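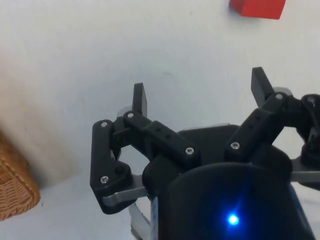

How much of the Sheehan grant has been spent on the well repairs?

A little over half, most of it on pump parts and pipe.

Progress to September 3, 2019

We have tested 129 private wells in the Pletach valley, and 24 need new caps or seals. Work is finished on nine of them. Korkon delivered the second load of pipe two weeks late, so the north road wells have moved to January. Each household pays $50 toward its repair. We ask to move $2,000 from travel to lab fees, as the county lab raised its prices in July. Receipts are attached.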